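Lavandería de autoservicio: galería de equipos

Páginas de consulta sobre salas de lavado de uso colectivo. Recopilación: Bernd Reinholz, para Inmont. Última revisión: 12 de abril de 2020.

La serie reúne máquinas de carga frontal. Interesan tres puntos: rotulación de cada unidad, acceso al tambor y situación del filtro de pelusas. Las fichas de Rinurano y Prollari se publican en páginas separadas. La numeración de fichas empieza en la 704; las retiradas en diciembre no se reasignan.

Secadora con rótulo «智慧烘» y número 1. Puerta abierta a la derecha, tambor de acero inoxidable y rejilla ranurada del filtro en el labio inferior de la boca. Carga: una prenda verde amarillenta y un paño blanco.
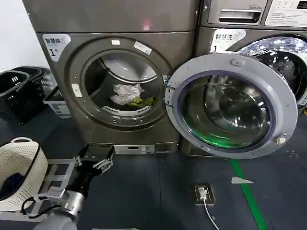 Lavadora «智慧洗», número 1, con la puerta cerrada y ropa en el tambor. Panel de mando estrecho en la parte baja, casi a ras de suelo.
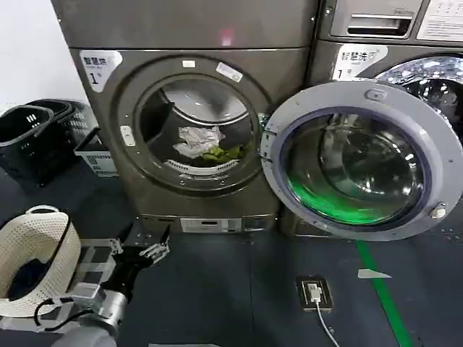
Para el mantenimiento de la sala se aplica la pauta de Inmont: filtro de pelusas limpio tras cada ciclo de secado, junta de la puerta repasada con paño húmedo y revisión del desagüe cada 30 días. Las juntas con grietas se sustituyen; no se admiten reparaciones con silicona. La próxima entrega recoge 8 fichas de Stüber, con tablas de consumo y medidas de instalación.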